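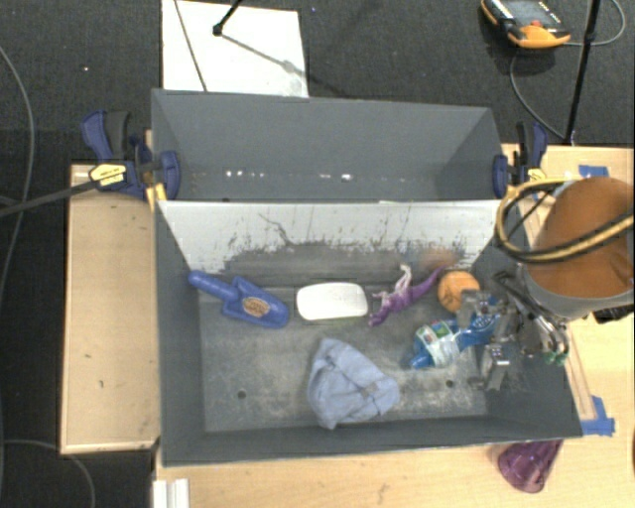 Clasdale toy library to move into former Phelan shoe shop

1st April

The Clasdale toy library will move to the old Phelan shoe shop on Brirkadlow Street in June, after the town agreed to a lease on the ground floor.

The library lends toys, puzzles and outdoor play sets to families with children under eight. It has run out of the basement of the Panora Building since it opened, and parents have long complained about the stairs.

"You can't get a stroller down there without help," said Philomena Hayes, who runs the library. "People leave them in the lobby and carry the baby, and then they have to carry the toys back up as well."

The new space is at street level and has a parking lot behind it. It also has room for shelves along both walls – the basement has them on one side only.

Members will pay the same as they do now. A family can borrow 2 items at a time and keep them for three weeks. The library has 401 member families and a stock of 1,000 toys, with the larger ones kept in a rented garage across town. Those will be brought under the same roof.

The town will put $500 toward new lighting. The library is paying for paint and flooring out of its own funds.

Loans will stop for the last week of May while the stock is packed. Toys due back that week can be returned the week before or held until the new site opens, and no late fees will be charged. Hours will stay the same, with one evening added on Thursdays.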